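Ich habe mir am Wochenende ein Paper vorgenommen, das gerade durch alle Timelines gereicht wird, und weil mich drei Leute gefragt haben, was ich davon halte, jetzt doch ein Thread. Es geht um Flistard, die Methode von Arsalan Bukhari und Shazia Marwat. Humanoider Roboter, Getränkeflaschen, Tisch, Kühlschrank. Ich bin nicht überzeugt.

1/ Die Behauptung zuerst. Eine Policy, trainiert mit 500 Demonstrationen, soll Flaschen zwischen Tisch und Kühlschrank umräumen und dabei mit Anordnungen klarkommen, die im Training nicht vorkamen. Im Abstract steht "robuste Generalisierung". Bei dem Wort fange ich grundsätzlich an, im Anhang zu lesen.

2/ Was die Methode macht, in Kurzform: Die Demonstrationen werden nicht am Stück gelernt, sondern an Kontaktmomenten zerschnitten (Hand berührt Flasche, Flasche verlässt Fläche, Flasche berührt Fach). Pro Abschnitt ein eigenes Ziel im Bildraum, darüber ein kleines Modell, das entscheidet, welcher Abschnitt gerade dran ist. Die Idee gefällt mir. Neu ist sie nur halb.

3/ Für die Kontaktmomente nehmen sie Steltora, also ein fertiges Segmentierungswerkzeug, das auf Gelenkströmen arbeitet. Das ist eine Zeile im Methodenteil. Wer Steltora mal auf eigenen Daten laufen ließ, weiß, wie viel Handarbeit in so einer Zeile stecken kann.
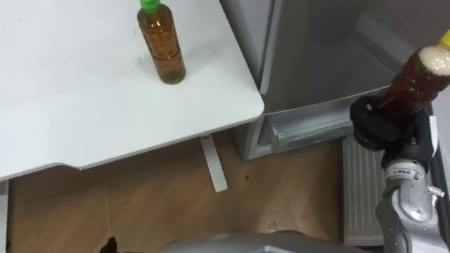
Flasche mit gelbem Deckel in der Hand, die mit grünem Deckel steht noch auf dem Tisch.

4/ Zum Testprotokoll. Es gibt 3 Anordnungen, pro Anordnung 10 Durchläufe. Das ist wenig, aber in dem Feld leider normal, darüber rege ich mich nicht mehr auf. Worüber ich mich aufrege: In der Haupttabelle stehen die Erfolgsquoten als Prozentwerte mit einer Nachkommastelle. Bei 10 Durchläufen. Schreibt doch einfach die Zahl der Erfolge hin.

5/ Dann die Frage, was überhaupt als Erfolg zählt. Laut Anhang gilt ein Durchlauf als gelungen, wenn die Flasche "im Zielbereich zur Ruhe kommt". Ob sie steht oder liegt, ist egal. Kann man so machen, eine liegende Flasche im Kühlschrank ist ja auch eine Flasche im Kühlschrank. Nur ist Hineinlegen in ein offenes Fach eine deutlich andere Aufgabe als Hinstellen, und im Haupttext ist durchgehend von "präzisem Platzieren" die Rede.

6/ Auch nirgends sauber getrennt: einarmig oder zweiarmig. Die Demonstrationen enthalten beide Arme, die Baseline steuert nur einen. Wenn die eigene Methode dann den bequemeren Arm wählen darf und die Baseline nicht, vergleiche ich vor allem Reichweiten. Eine Ablation mit festgelegtem Arm wäre ein Nachmittag Arbeit gewesen.
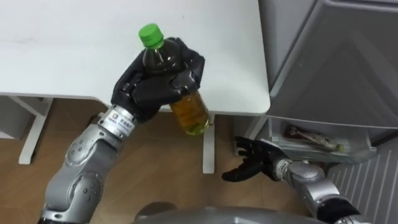

Links die Flasche mit grünem Deckel über der Tischkante, rechts die offene, leere Hand vor der durchsichtigen Schublade. Darin liegt eine weitere Flasche.

7/ Mein größtes Problem ist die Baseline. Verglichen wird mit Zaidi in der ursprünglichen Fassung, mit Standardparametern, ohne Anpassung an diese Hand. Zaidi wurde für Parallelgreifer geschrieben! Mit einer mehrfingrigen Hand muss das schlecht aussehen. Das Ergebnis sagt mir also etwas über Zaidi auf der falschen Hardware und recht wenig über Flistard.

8/ Fairerweise: Die Autoren schreiben das selbst, in einer Fußnote. Sie hätten "keine vergleichbare Implementierung gefunden". Useseck hätte es gegeben, Code ist offen, läuft mit Fingern. Vielleicht kannten sie es nicht. Vielleicht war der Abstand dann nicht mehr so hübsch — das unterstelle ich nicht, aber fragen darf man.

9/ Generalisierung, zweiter Anlauf. "Ungesehene Anordnung" heißt in diesem Paper: Die Flaschen stehen an anderen Stellen auf demselben Tisch, neben demselben Kühlschrank, im selben Raum. Für mich ist das Interpolation. Ein anderer Tisch wäre ein Test gewesen. Eine andere Tischhöhe erst recht.
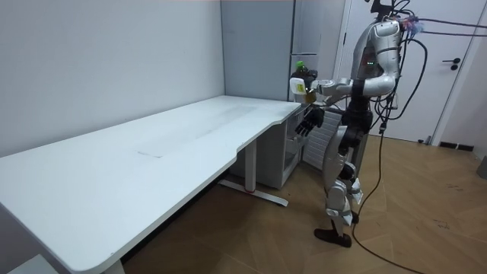
10/ Was mich doch beeindruckt hat (ja, kommt vor):

Die Fehleranalyse. Vier Seiten, alle Fehlversuche einzeln aufgeführt, mit Zeitpunkt und Abschnitt, in dem es schiefging. Die meisten Fehler passieren beim Übergang zwischen zwei Abschnitten und kaum beim Greifen selbst. Das ist ein brauchbares Ergebnis, und es steht ausgerechnet im Anhang D, wo es kein Mensch liest.

11/ Daraus folgt nämlich auch, dass das kleine Modell obendrüber der Engpass ist. Es schaltet zu früh um, dann geht die Hand auf den nächsten Abschnitt los, obwohl der alte noch nicht fertig ist. Besonders oft bei Flaschen nah an der Tischkante, wo der Daumen von der Seite kommt und die Finger noch gar nicht herum sind.

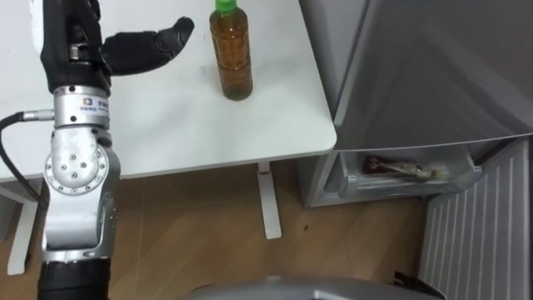
Im Text erklären sie das mit "Verdeckung durch den eigenen Arm". Plausibel, aber nicht gezeigt. Man könnte es prüfen, indem man die Umschaltung einmal von Hand auslöst und schaut, ob die Fehler verschwinden. Bleiben sie, liegt es an den Abschnitten selbst, und dann wackelt die Hauptthese.

12/ Code ist für März angekündigt. Gewichte auch, die Rohdaten "auf Anfrage". Ich habe angefragt. Sollte ich die Daten bekommen, rechne ich als Erstes nach, wie viele der Demonstrationen fast identische Startpositionen haben. Mein Tipp: sehr viele.

13/ Weil jetzt schon die ersten Antworten kommen: Nein, ich halte das nicht für ein schlechtes Paper. Die Zerlegung an Kontakten würde ich selbst ausprobieren. Ich halte das Abstract für ein schlechtes Abstract.

14/ Und an die Person, die schreibt, ich solle es erst mal besser machen: Ich habe zwei Jahre lang Greifversuche ausgewertet, überwiegend solche, die danebengingen. Daher ja die Laune.

15/ Nachtrag: Shazia Marwat hat mir freundlich geantwortet. Die Nachkommastellen kommen raus, die Zahl der Erfolge kommt rein. Zum Vergleich mit Useseck "schauen wir mal". Ich hänge es hier an, wenn die neue Version online ist.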